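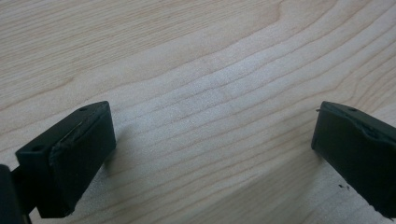

木目が寄り集まっているところを目で追っていると、朝のコーヒーが冷めてしまうんですよ、とレオニー・ベルヒトルトは言った。今週だけでもう何杯も冷ましました、と続けて、天板の真ん中あたりを指先でゆっくりなぞってみせる。

わかる。ものすごくわかる。白木のテーブルの前に座って、ただ線を眺めてしまう時間というのがある。左の手前から右の奥へすうっと流れていた筋が、途中でたわみ、何本も寄り添って、さざ波みたいに揺れてからまたほどけていく。仕事の書類を広げるつもりで椅子を引いたのに、書類は鞄に入ったまま。今回の特集は、そういう人のための天板の話だ。

淡い色の木と暮らす
波打つ木目のテーブルをめぐって

ストルカドクームの坂の途中の家

ベルヒトルトの家は、ストルカドクーム(Stirkadcombe)という集落の、坂を半分ほど上がったところにある。玄関を入るとすぐ台所で、その台所のいちばん明るい場所に食卓が置いてある。テーブルの型は「リディス」。奥行きは900ミリ、脚は4本、引き出しなし。図面で見ると拍子抜けするほど普通のテーブルなのだが、天板の前に立つと、そんなことはすっかり頭から飛んでしまう。

色がいい。生成りのようなクリーム色から始まって、場所によっては蜂蜜を一滴落としたくらいの温かみが差す。午前十時ごろの光で見ると全体がふわっと白く、夕方、西の窓から日が入ると今度は蜂蜜のほうが勝ってくる。同じ板なのに! 取材の日は曇りがちで、雲が切れるたびに表情が変わるものだから、こちらはそのつど「あっ」と声を上げ、話が何度も中断した。

選ぶときの決め手を尋ねると、ベルヒトルトはしばらく考えて、輪になりかけの線だったと答えた。奥の縁に近いところに、大きくゆるい弧を描いている木目がある。丸くなりそうで丸くならず、途中で隣の線に合流してしまう。工房で板を見せてもらったとき、その弧のところに自然と手が伸びて、これにしますと言ってしまったそうだ。寸法も値段もまだ聞いていなかったらしい。

「夫は、もっと静かな木目のほうが飽きないんじゃないかと言っていました。まっすぐな筋がそろっている板も見せてもらって、そちらもきれいだったんです。きれいだったんですけど、帰りの車でずっと弧の話をしていたのは夫のほうでした」

木目はどうして波打つのか

すこしだけ、板の話をさせてほしい。知っていると眺める楽しみがぐんと増える。

丸太を縦に挽くとき、年輪の中心に向かって刃を入れると、まっすぐな筋が平行に並ぶ。これが柾目。中心を外して年輪の接線に沿うように挽くと、線は山や川のような模様になる。これが板目だ。地図の等高線を思い浮かべてもらうと早い。幹は完全な円柱にはほど遠く、太ったり痩せたり、枝を避けたりしながら育つので、そこを平らな面で切り取れば、年輪の凸凹が曲線になって現れる。線の間隔が広いところは、刃が年輪を浅い角度でかすめた場所。ぎゅっと詰まっているところは、年輪が立ってきた場所。つまり一枚の板のなかに、なだらかな丘と急な斜面が同居しているわけだ。

さらに、繊維そのものがうねりながら育つ木もあって、こちらは見る角度を変えるとちらちらと光り方が動く。縮み杢や波状杢と呼ばれるものがそれで、等高線のほうの曲線とは成り立ちが違う。売り場ではひとまとめに「波の木目」と言われることも多いので、気になる板に出会ったら、しゃがんで横から見てみるのをおすすめしたい。天板すれすれに目を置いて、そのまま左右に動く。店員さんに不思議な顔をされるかもしれないが、わたしは毎回やっている。

淡い色の木は、この線の見え方がことのほか繊細だ。濃い色の木なら遠目にも模様が飛び込んでくるが、白っぽい木では、線は地の色よりほんのわずか濃いだけ。三歩下がると消えて、一歩寄ると現れる。部屋に入ったときは明るい無地の面に見えていたものが、座ったとたんに細かい流れでいっぱいになる。この距離の妙が、白木の食卓の大きな魅力だと思う。

工房で板を起こす

リディスの天板をつくっているのは、カティア・マンクーゾの小さな工房だ。もとはソヴィコで椅子の修理をしていて、テーブルは頼まれて始めたという。入口を入って左手の壁一面に板が立てかけてあり、どの板にもチョークで番号が書いてある。ベルヒトルトが選んだのは132番だった。

マンクーゾは板を見せるとき、かならず窓際の台に寝かせる。立てたまま見るのと、寝かせて見るのとでは、線の流れがまるで別物になるからだ。半信半疑で見ていたら、これが面白いほど違った。立っているときには右上がりの勢いのある模様に見えた板が、寝かせて手前から眺めると、奥へ向かって静かに流れていく川になる。食卓の天板は寝た姿で毎日見るものなのだから、寝かせて選ぶのが道理だ。

では向きはどうするか。長い天板なら、座る側が両方にある。どちらの席から見ても気持ちのいい流れになる向きを探して、マンクーゾは台のまわりを何周もする。ときどき立ち止まって首をかしげ、板をくるりと回し、また歩く。

「線が自分のほうへ向かってくる席と、離れていく席ができるんです。向かってくるほうが好きな人は、たいてい最初からそっちに座りますね。説明しなくても」

これを聞いてから、わたしは自宅の食卓で家族の座る場所が気になって仕方がない。うちの場合、線が向かってくる席は長女のもので、引っ越してきた日からずっとそこに陣取っている。

板が決まると、次は表面の仕上げだ。鉋のあと、目の細かい紙やすりを木目に沿ってかけていく。うねった木目の板では、この「沿って」が難しい。線が曲がるたびに、やすりの進む向きも少しずつ変える。横着をしてまっすぐかけると、線の詰まったところに細い傷が斜めに残り、オイルを塗った瞬間に浮き出してくる。マンクーゾが見せてくれた失敗作の端材には、その傷がくっきり出ていた。本人は苦い顔をしていたけれど、わたしには手の動きの跡が読めるようで、なかなかいいものに見えた。

つやを抑えるという楽しみ

仕上げは艶消し。これはもう声を大にして言いたいくらい、淡い色の木には艶消しが合う。

光沢のある塗膜をのせると、天井の照明や窓枠が天板に映り込んで、せっかくの細い線がその下に沈んでしまう。艶を抑えた面だと光がやわらかく散り、明るいところはふんわり白く飛んで、陰になるところはすこしだけ灰色がかって落ち着く。線はその両方にまたがって続いていく。同じ一本の筋が、明るいほうから暗いほうへ渡るあいだに、色を少しずつ変えていくのだ。見飽きるわけがない。

マンクーゾの工房で使っているのは、トカチュクという白木用のオイルだった。缶の蓋を開けると、胡桃のような青っぽい匂いがする。布にとって薄くのばし、しばらく置いて、乾いた布で拭きあげる。このとき塗りすぎないのが肝心で、たっぷり染み込ませたほうが丈夫そうに思えるのだけれど、淡い色の木では濡れ色が出て、狙ったより黄色く転ぶことがある。わたしも端材で試させてもらった。案の定、欲張って塗りすぎた。右半分だけバターのような色になった端材は、いま仕事机の上で文鎮として働いている。

テーブルが家に届いたら、2週間は重いものや濡れたものを長く置かないでほしい、とマンクーゾは伝えている。ベルヒトルトはこれをほぼ守った。「ほぼ」のところを詳しく聞くと、三日目にスープ鍋を置いたそうだ。鍋敷きは敷いたという。

毎日の手入れ

むずかしいことはほとんどない。ふだんは固く絞った布で、木目の流れる方向に拭く。ベルヒトルトは弧のところだけ、弧に沿って布を回すのだそうで、実際にやってもらうと手つきがじつに楽しそうだった。拭いたあとは乾いた布でもう一度。輪染みは見つけたその日に拭き取り、残ったらあまり悩まず、次の手入れのときまで待つ。

オイルの塗り直しは年に一度、ベルヒトルトの家では8月と決めている。窓を開け放していられて、食事を庭でとれる時期だ。朝のうちに天板のものをすべてどかし、細かい紙やすりで軽くなでて粉を払い、オイルを薄くのばす。塗った直後は線がぐっと濃くなって、ふだんは見落としている細い筋まで立ち上がってくる。この瞬間を見たいがために手入れをしているようなものです、とベルヒトルトは笑った。夕方にはまた元の、ささやくような濃さに戻っている。

小さな傷についても聞いてみた。フォークを落としたへこみ、書きもののときに紙の下に写ってしまった筆圧の跡。浅いへこみなら、濡らした布をあてて上からアイロンを軽く当てると、繊維がふくらんで戻ることがある。オイル仕上げの無垢板だからできることで、突板や塗膜の厚いものには向かない。持っているテーブルがどちらかわからないときは、小口を見てほしい。上面の木目がそのまま横へ回り込んで続いていれば、無垢の可能性が高い。

色の変化も楽しみのひとつだ。白っぽい木は日に当たるうちに少しずつ飴色へ寄っていく。花瓶や籠をいつも同じ場所に置いていると、そこだけ若い色のまま残るので、気になる人はときどき動かすといい。気にならない人は、そのまま花瓶の居場所にしてしまえばいい。ベルヒトルトの家では、パン籠の下に丸い跡がうっすらできはじめている。弧の木目とちょうど重なって、遠くから見ると月のようだ、とわたしは思ったのだが、ベルヒトルトによればあれはチーズだそうである。

選びに行く人へ

店や工房へ出かけるときに、ぜひ試してほしいことを書いておく。

まず、時間帯を選ぶ。できれば家でいちばんよく食卓に座る時間に合わせて行く。朝型の人は朝に、夜しか家にいない人は日が暮れてから。照明の下で見る白木は昼とは別人のようで、電球の色が温かければ蜂蜜色が、白ければ線の細さが際立つ。

次に、座る。立って見下ろした印象で決めてしまう人が多いけれど、食卓は座って見る家具だ。椅子を借りて座り、肘をつき、できればお茶の一杯も飲ませてもらう。マンクーゾの工房では頼まなくても出てくる。しかも濃くておいしい。

それから、手で触る。目をつぶって木目を横切るように撫でてみると、線の詰まったところと開いたところで、指に伝わる感じがかすかに違う板がある。木の種類にもよるし、仕上げにもよる。わたしはこれがわかる板に弱くて、見つけるとつい長居をしてしまう。

節や色むらは、売り手に遠慮なく聞いていい。マンクーゾは、気になるところがあるお客さんほど板をよく見てくれていると喜んでいた。節を端に寄せるか、あえて真ん中に据えるか、脚の位置をずらして裏へ回すか。相談しているうちに、最初は避けたかった節がいちばん好きな場所になる人もいるらしい。

取材を終えて坂を下りようとしたら、ベルヒトルトが台所の窓を開けて呼び止めてくれた。日が出てきたので、もう一度見ていきませんかという。もちろん引き返した。手前の縁のあたりが蜂蜜色に変わって、寄り集まった線が一本ずつ数えられそうなくらい、はっきり見えていた。コーヒーは二杯目もきれいに冷めた。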